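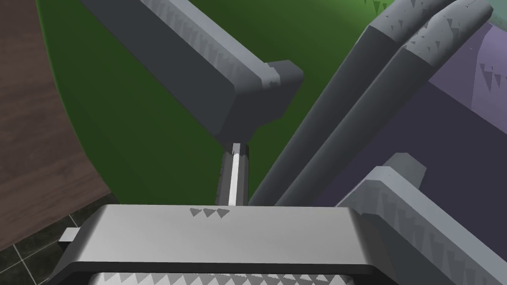 Leftovers

Leftovers are what remains of a meal once everyone has had enough, kept back to be eaten later. I've been writing about home cooking for this wiki for ages now and this is easily my favourite entry (sorry, soups).

The word covers more than you'd think. My neighbour Burgi Wallner only counts food that has been on a plate or a serving dish, so half an onion doesn't qualify. I'd let the onion in! Most of the cooks I've swapped letters with are on my side, though Hanna Kravets calls anything uncooked "odds and ends" and keeps a separate page for it.

Keeping them

Cool cooked food quickly, cover it and get it into the fridge within an hour or two. Rice is the fussy one: I chill it fast, eat it the next day and heat it only once, until it's steaming right through. Stews and curries are more forgiving, and plenty of people (me included) think they taste better on day two, when the spices have settled in. 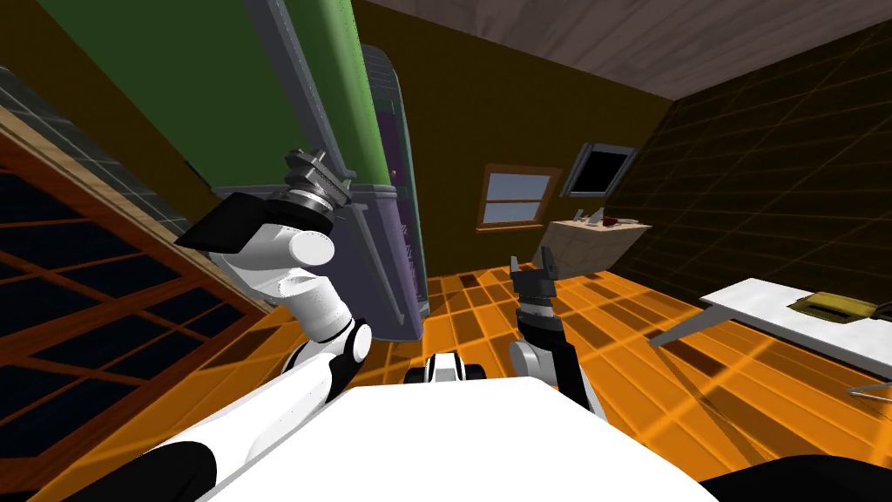

I keep older tubs at the front and newer ones behind, which works well until somebody goes looking for the cheese. Labels help too, if you can find a pen that writes on a cold lid.

Dishes made from them

Bubble and squeak is the one I grew up with, all cold potato and cabbage fried until the edges catch. Fried rice, bread pudding and shepherd's pie belong here as well. Babita Mishra sent me her recipe for flatbreads made with yesterday's dal kneaded into the dough, and they've become our usual Monday-ish lunch, with a spoonful of pickle on the side.

See also: Packed lunches; Stock; Stale bread

Page last edited January 26, 2020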